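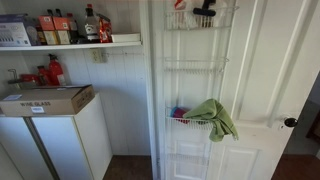

3.2 Mixed storage in narrow utility corners

The second group of homes in the Grondside survey has no separate pantry room. The food, the cleaning supplies and the things that are used only a few times in a year share one narrow corner, generally near the kitchen or the back entrance. Of the 87 households which completed the storage diary, 12 had such a corner as their only dry storage, and it is these 12 that we discuss in the present section.

Figure 2. Utility corner with wall shelf, cabinet top and over-the-door wire rack. One of the 12 mixed-storage households.

The corner in Figure 2 is typical for the group in its division of surfaces. Packaged goods and bottles stand in a row on the wall shelf, with a snack bag among them, while the cabinet top below has received objects of a different kind: a fire extinguisher, and a closed cardboard box marked "WINE GLASS". We call the first surface the active shelf and the second the resting surface. The terms are taken from Losberg, who used them for garages and sheds, but they fit very well to the indoor case.

In the diaries, the active shelf was visited on most days and the resting surface much less. Participants wrote that they put a carton on the cabinet "for now", and in several homes the same carton was still listed at the second visit in March. Cartons which carry a printed label were seldom opened during the diary period. It must be noted that the label tells only what the carton was made for. Five participants kept other things in a labelled carton, such as Christmas lights or spare light bulbs, and they knew this from memory. For other members of the household the label was then a source of error.

The position of safety equipment deserves a separate remark. When an extinguisher shares the resting surface with cartons and containers, its colour makes it easy to find, but the access to it depends on what was put down last. We therefore asked every participant to reach for the extinguisher without moving any other item, and we recorded the result as yes or no (see Section 4).

The door is the third surface. A wire rack hung over the door adds storage without taking wall space, and Guo has argued that it is the cheapest improvement for a small home. Our participants agreed only in part. They liked the rack for light packets and cloths - one of them called it "my favourite cupboard" - but complained that a full rack makes the door heavy to swing. The coding of all three surfaces was checked by Angeliki Koutsoukos, and disagreements were resolved by discussion before the analysis.

We use cookies to improve your experience on this site. By continuing to browse you agree to our use of cookies. Accept | Manage preferences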